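Project report, Sølve Blomqvist
Course project: comparing two hand-held grippers for recording pick and place
Supervisor: Sandrine Rolland
2 September 2020

What I was supposed to do

Compare two hand-held grippers and say which one the lab should keep using for demonstrations. The Clasden is the older one, two fingers and a trigger. The Duvton is newer, wider fingers, bigger shell. Both carry a wide-angle camera. Same tasks for both, same person holding them, same objects. Original plan also had a third, the Ameck, but the trigger spring went in May and the spare never came, so it's out. Sandrine agreed to drop it.

Setup

Four tasks: cup onto saucer, marker into mug, folding a cloth once, and moving small blocks from one tray to another. Blocks were the hard one. 500 recordings per task, so 2000 in total, split evenly between the two grippers. Recording was done in the small room at the end of the corridor, lights always on, blinds left how they were. I wore a head-mounted camera as well for part of it, to have a second view for checking timing.

Controller side: the recordings go through the Hijazi script, which lines up the finger opening with the video. I didn't write it, only changed the part that reads the config file. It wants the clocks to match and they didn't at first. Lost 10 recordings to that before I noticed. Redid them. 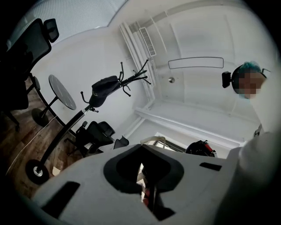 Camera angle was the thing I spent most time on. On the Clasden the mount is fixed. The Duvton one can be tilted, and I tried it at several settings before starting the real runs, also with the gripper pointed at all sorts of directions to see what the lens picks up. With the lens looking up you get the ceiling light, the pipes, the vent, office chairs, the coat rack with a cap on it, and the gripper's own gray body across the lower part. Straight lines near the ceiling come out strongly curved. So the calibration has to be done properly, I skipped it the first time and the position tracking drifted all over. After calibrating again it was fine, mostly.

The body taking up that much of the view is a cost. On the other hand it's always in the same place so it can be masked out, and the mask only has to be drawn once per mount setting. Change the tilt, draw it again. I forgot this twice.

Results

Cup and saucer: no real difference. Both good.
Marker into mug: Clasden better. Thinner fingers, you can see the tip of the marker.
Cloth: Duvton clearly better, the wide fingers hold the edge and don't slide off.
Blocks: both bad. Duvton tends to grab two at once.

Tracking held for the whole recording in 90 percent of the Duvton runs. The Clasden was lower but I changed the lighting halfway thru its block runs so I don't want to put a number on it. Should have kept the lights the same. Noted for next time.

Comfort — the Duvton is heavier and my wrist got tired, took more breaks with it. Didn't measure this. Someone with bigger hands might feel diffrent.

Problems

Trigger on the Clasden sticks when it's fully closed. Cleaned it, helped for a while.
SD cards filled up faster than the spec sheet made me think. Bring spares.
Only one person did all the recordings, me, so anything about ease of use is one opinion.

What I would pick

Duvton for cloth and bigger objects, with the camera tilt locked and a line marked on the mount so it can be put back. Clasden for thin stuff. If the lab can only keep one then Duvton, but order narrower finger tips for it. Sandrine has the part list. The masks and calibration files are in the project folder, one subfolder per tilt setting, the one called "old" should not be used.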